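Progress report to the Urquhart Fund
Project: Colline Home Visiting for Older Newcomers
Prepared by Veikko Pelkonen, project coordinator
Saturday, May 20, 2023

Dear colleagues,

Please find our report for the second period of the grant. The work is mostly according to the plan we agreed in October, with two changes which I explain below.

Home visits

We made 321 visits in this period, to 88 households. The agreed target was 300 visits. Most of the visits are in the apartments near Griditz Street, where many of our older neighbours live with their grown children and are alone in the daytime. A visit takes one hour. We speak about medical appointments, bus passes, letters from the council, and very often about grandchildren.

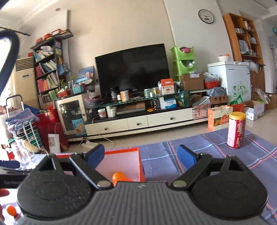
Red can and orange-and-pink box on a plaid tablecloth.

The first change concerns language. We planned visits in English with telephone interpreting, but the telephone line was tiring for people with weak hearing. From the second month we pair each visitor with a bilingual neighbour, who receives a small honorarium. The cost is almost the same and the conversations are longer. I would like to keep this arrangement until the end of the grant, if the Fund agrees.

Food and nutrition

Our dietitian prepared a short leaflet about eating well with diabetes. The first version was not a success - it spoke about foods which our families do not buy. The second version was written together with four participants and it uses
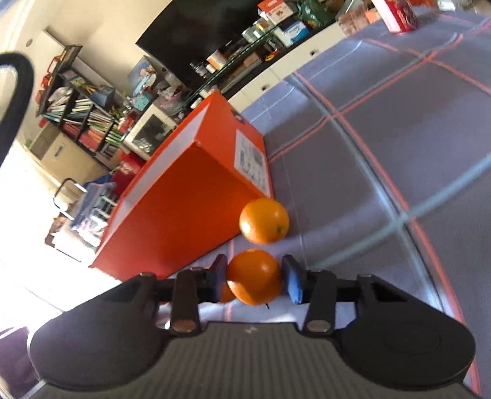
ordinary shopping from the local stores, with portion sizes in cups and spoons. We printed 418 copies, and the clinic at Hasance has asked for its own supply. The Cantonese translation is finished and the Tagalog one is with the proofreader.

Memory and conversation cards

The second change is a delay. The card set for conversation practice should be ready in this period, but the printer closed for renovation and we had to find another one. The new quotation is higher by $4 per set. We cover the difference from the travel line, where we have a small surplus.
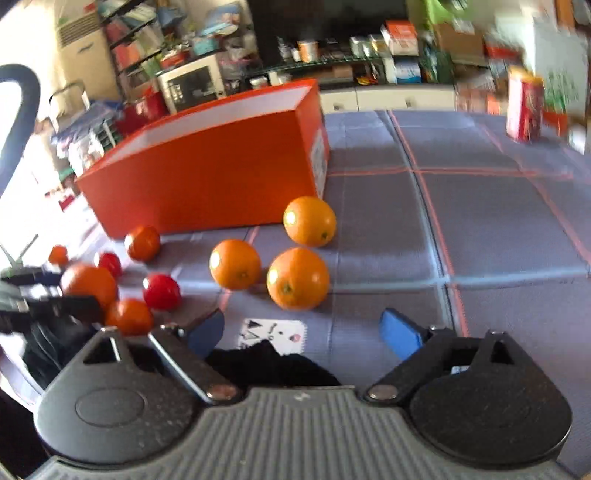
Small white card with black triangle shapes.

Staff and budget

One part-time visitor left us for full-time work and her hours are shared between two colleagues. Spending is under the budget in travel and slightly over in printing. The detailed table is sent separately by our bookkeeper.

Next period

We will continue the visits at the same rhythm and begin the follow-up interviews with families. We ask the Fund to confirm the change in the interpreting line before the next payment.

With kind regards,
Veikko Pelkonen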